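Last updated: December

Yoga studio chain says its new blocks clean themselves. Members would like to see that

Cutero, the yoga and stretching chain, has told members it will stop putting out spray bottles and wipes at its studios from next month. The reason given is a new coating on its shared foam blocks, supplied by a firm called Clisance, which the chain says keeps surfaces "fresh between sessions" without any wiping down.

That is a big promise for a thing people rest their foreheads on.

The announcement, sent by email and pinned up at the Andrade Street studio, says the coating was tested on 200 blocks and that 98 percent of them were "visibly fresh" at the end of the test. It doesn't say how long the test ran, who did the looking, or what a block had to look like to fail. Asked for the full results, Cutero sent back the same email with a different heading. Clisance did not reply to two requests.

Visibly fresh is also an odd thing to measure. Sweat dries clear. Germs can't be seen at all. A block can look fine and be filthy, and one that has been dragged over chalky floors for a year can look awful and be perfectly safe to use. Anyone who has been going to classes for a while knows how shared gear ends up looking, and it has little to do with who cleaned it last.
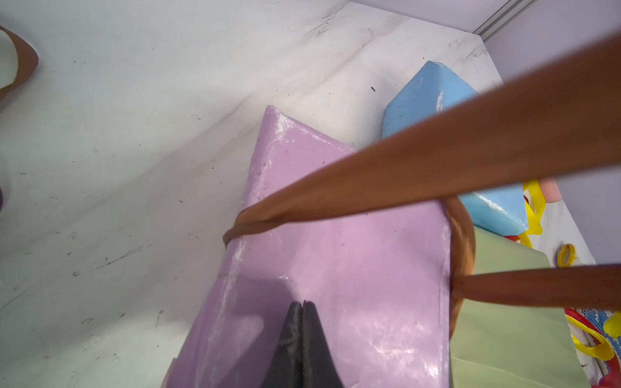 Siamak Kermani wrote in to say that he would have no problem with the coating if the wipes stayed where they were. He has been a member at Andrade Street for 2 years and wipes his gear before class and again after it. Taking the bottles away, he said, saves the company money whether the coating works or not, and he wants to know why the email never mentions that.

It's a fair question. The chain's own figures put the cost of wipes and spray at $667 a month for each studio, a number that appeared in a notice to members last spring, when monthly fees went up. The fees are not coming down now that the wipes are going. A spokesperson, Edin Janevski, said the savings would be "put back into the member experience" but could not name anything they would be spent on.

Janevski also said that members are free to bring their own wipes. Staff will still clean the blocks once a week, though the email leaves open what they will be cleaned with – or at what hour, which matters if you have the last class before it happens.

Other studios are keeping out of it for now. Brustenari, which runs evening classes across town, said it had been offered the same coating and would wait for better numbers. Its members wipe down their own blocks and put them back on the shelf.

The new rule starts at Andrade Street first, with the other Cutero studios to follow.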